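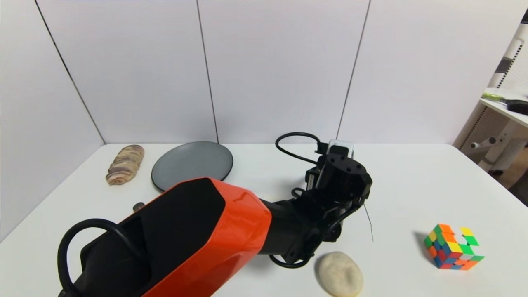 Table B, June. Orange arm over the plate, loaf at the left, cube at the right.

Notebook, household chores bench, Gernudholm

Started 9.20. I wanted to continue with the table clearing, because the report for Fokuden must say something clear about it and until now I have only opinions.

The question is still the same one: can the arm clear a small table after a meal, without a person helping, at a speed which somebody would accept at home? Zapata (our name for the control software, for those who read this later) has now the new grasp planner, and the camera on the wrist is calibrated again. I did not change anything in the gripper.

Task today: take the bread, the bun and the cube, one at a time, and put each in its box. The plate goes last. The cube is of course not a dinner object, but we keep it in all the table tasks, so that the numbers can be compared with the winter ones.

Number of attempts in the log now, all table tasks together: 1,071. Today I added 60, twenty for each object. The plate I count separately.

Cube. Very good. It has flat sides and strong colours and the planner likes it. One failure, when it stood too near the plate and the finger touched the rim first.

Striped loaf. Mostly good if the arm comes across the short side. When it comes along the length, the loaf turns away and the second try is worse than the first. I have put a rule for this in the planner settings, but I am not happy with it. A rule for each kind of bread is not a solution.

Bun. The worst one. It is cream-coloured on a white table, and I think the depth picture does not separate it well. Several times the gripper closed above it and the software reported success. This is more serious than to drop it! A person at home would come back and find the bun still on the table and the robot finished.

Plate. Not solved. It is flat, and the gripper cannot get under the rim. I tried to push it to the table edge and take it from there. It worked two times, then it nearly went on the floor and I pressed the stop. For the moment I will not repeat this without something soft below.

Time. The best complete run, with plate left out, was 139 seconds. I did the same by hand and it took less than 20, with the plate, and I was not hurrying. So for speed the answer is no. But speed is perhaps not the most important. If it is slow and I can go away and do another thing, I would accept it. What I cannot accept is to stand beside it with a hand on the stop button, and this is what I do now.

Comparison with the shop-floor task: the Ulteck people have the same arm sorting parts into trays, and they are content with it. Their parts are always the same and come always from the same side. I believe this is the whole difference. A kitchen table is never two times the same.

Small things:
– Cable at the wrist: check before each series that the loop is free when joint five turns. I forgot it once today and had to begin again.
– The success signal must look at finger width also. If the fingers are fully closed, there is no bun between them. Easy to add, should be done first.
– Try a darker table cover, only to see if the bun gets better. If yes, it is the camera and not the planner.
– Log file from the second series has the wrong label (it says loaf, it is bun). I corrected the name but not the header inside.

For the report I propose to write: picking of firm single objects, yes. Soft or pale objects, with supervision. Flat plates, not yet. Please put remarks in the margin if you do not agree, especially about the plate.

Stopped 16.45. Arm parked, power off at the wall. Next series with the dark cover.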